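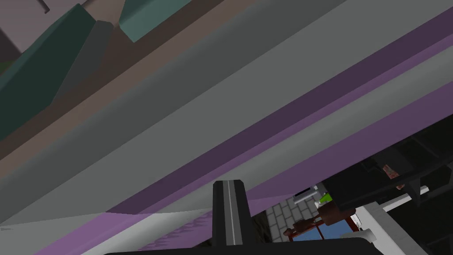 4.2 What we bought, what we rendered, and in what order

Figure 4. Wrist view from the simulated kitchen. One finger of the gripper is visible at the bottom center, with a large gray surface very close in front of it and more of the room showing at lower right.

I'll start with the money, because that is where our planning started too. The Neren project had a fixed equipment line, and when we wrote the proposal we had filled that line the way everybody I know fills it: one arm, one gripper, a couple of cameras, a big workstation, and a little bit left over that we called "spares" and then forgot. By October we had torn that list up twice. What follows is the third version, the one we stuck with, and how the simulated kitchen pushed us there.

The first thing the simulation changed was the wrist camera. Our original plan had a single camera on the wrist and no fixed cameras at all, which looked wonderfully cheap on paper. Then we began looking at views like the one in Figure 4. A flat gray face takes up most of the middle of the picture, a purple band cuts across it, and the useful stuff (a bit of tiled surface, some dark bars, a small bright green object a long way off) is squeezed into one corner. I can't tell you from this view alone whether the gray thing is a countertop or part of a cabinet, and I helped set up the kitchen! A policy that gets only this to work with is going to have a hard time, and so is the person trying to debug it.

So we went through 116 rendered episodes and marked the ones where the wrist view was mostly taken up by one nearby surface. It happened in 27 of them. That was enough for us to move a pair of fixed cameras from the "maybe next year" column into the first order. They aren't expensive as these things go, but mounts, cables and a decent capture card add up faster than the cameras themselves, and our first budget had none of that in it. If you take one practical thing from this section, please price the mounts.

The second change was the gripper. We had a quote from Charpentier for a wide-bodied model that everyone in the lab liked, me included, and a second quote for a slimmer one from Coltitz with less grip force. The simulated gripper is on the bulky side. You can see in Figure 4 how its black body runs along much of the lower edge of the view, and that is space the camera is paying for. We ended up ordering the slimmer one. I still miss the extra force when I think about jars, but our task list has very few jars in it and a lot of reaching into tight spots around cabinets.

Then there was the question of how much to spend on compute against hardware. Here I have changed my mind more than once. The renders we used for planning are plain — flat shading, simple colors, no great effort at realistic light — and they ran fine on a machine we already owned. We had set aside a large share of the budget for a new rendering workstation on the theory that planning in simulation would need prettier pictures. For decisions like "where do the cameras go" and "will this gripper get in the way," plain pictures were plenty. We cut the workstation back to a mid-range one and put the difference into a second set of fingers, a spare wrist cable and a maintenance contract on the arm.

I should say something about the contract, since it took up a silly amount of our time. The supplier offered 5 years of cover at a flat yearly fee or a pay-as-you-go plan with a call-out charge. Our lab at Nurusden is a long drive from the nearest service office, and the call-out charge included travel both ways. We took the flat fee. A group closer to its supplier might well pick the other plan, and I wouldn't argue with them.

We also held back 20 percent of the equipment line and spent none of it in the first round. This was the least popular decision we made. It felt wasteful to leave money sitting there while people were borrowing each other's laptops, and there is always the worry that unspent funds get clawed back (ask your grants office early, ours was fine with it once we put the plan in writing). The idea was to let the real arm run for a while next to the simulated one and then buy whatever the comparison told us we were missing.

Table 2 gives the full order list in all three versions, with the items we dropped left in so that other groups can see them. Prices are what we were quoted, before tax and shipping. Shipping for the arm was a separate line in every quote we got, and in the first version we left it out completely.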